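Mobile Input Methods, Handout 6
Claims about typing speed, and how far to trust them
1/14/20

Every maker of phone keyboards has a number showing that its keyboard is the fastest. They can't all be right. Before you quote any of these numbers in your term paper, read the small print, if there is any.

Take Urance, the swipe keyboard we tried in the first session. The vendor's page promises 50 words per minute for "typical users." It doesn't say who they were, how long they practiced, or whether mistakes were counted. A person copying the same short sentence over and over will get fast on nearly anything, including a numeric keypad.
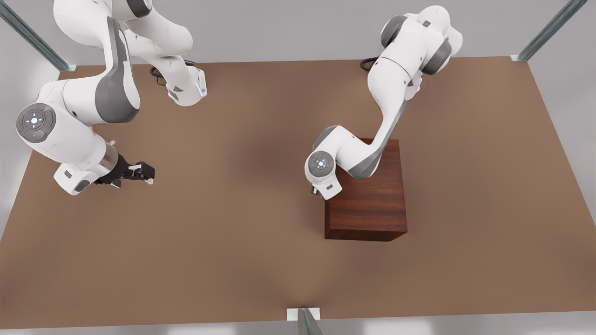

Annelies Van Wijk

The Fonberg test is better, but I still have doubts. It had 34 people and 800 phrases, all in lowercase with no punctuation. Do you write like that? Passwords, street addresses and last names are where phone typing falls apart, and none of them were in the phrase set. Autocorrect was left on, so part of what got measured was the dictionary.

Terms you need for the exercise:
Raw speed: everything entered, divided by time. Flattering and close to useless alone.
Corrected speed: time spent fixing errors is included. Ask for this one.
Leftover errors: mistakes still in the text when the user hits send. Often missing from the report.

Voice input gets the same treatment. Trinuvis lists a speed for dictation in a quiet room and stops the clock when the speaker stops talking. Cleaning up the text afterward is left out. I would like to see that test repeated on a bus.

Exercise: read the Carretero summary (course folder, June version, the older one has a wrong table). Find two things the authors didn't measure and say how each could change the result. 600 words at most. Send it to Yulan Long, who is grading this one.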